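Ticket 308 – Trundero map shop, listing faults
Opened 09/05/2024 by Joana Aguiar
Status: open

Sea chart listing (Rebelo, two sheets) shows the wrong size. Page says 141 cm wide, thats both sheets added together. Buyer has complained. Should be per sheet.

Tried: edited size field, saved, cleared cache. Old figure comes back after the nightly sync from Protport.
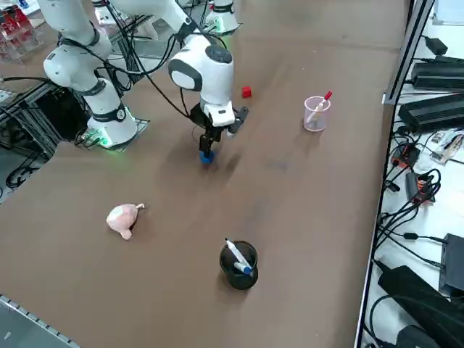 Blue part held in the gripper, left arm behind.

Update – found 5 other listings with the same fault, all multi-sheet maps. Single sheets fine. So it's the import adding up widths, not my typing. Switched sync off for those and the size now stays put.

Also the accents have gone from the French titles again. Same thing happened in January, Derkton fixed it their end.
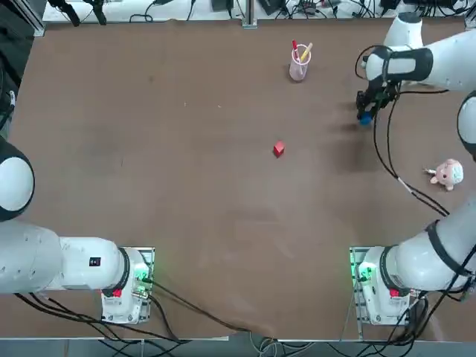

Rang Derkton, they want the export file before they'll look. Sent it, plus 2 screenshots of the mangled titles. No reply yet.

Buyer offered a refund or to keep the chart – keeping it, wants a corrected invoice. Done.
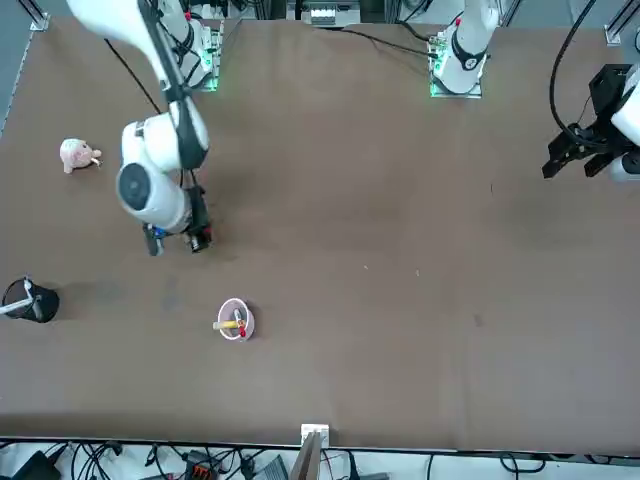
Gripper over the table, fingers partly open.

To do: re-do titles by hand if Derkton dont answer. Leave sync OFF for the multi-sheet maps until then please.
JA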